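4.2 Before you start a session with the Clustex hand-held gripper

1. Walk the floor first. Keep cables out of the walking path – it really does pay off!
2. Check the headset fits snugly and its lead can't snag.
3. Open and close the fingers 5 times. They should move freely.
4. Stay 2 metres from any robot with its shell open.

Caution: never reach past the fingers while they are closing.

Note: take a break after 14 runs, and enjoy watching your own get smoother.

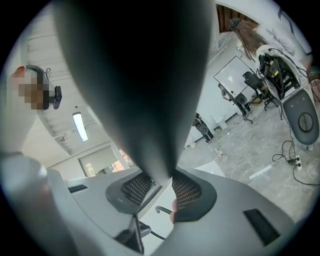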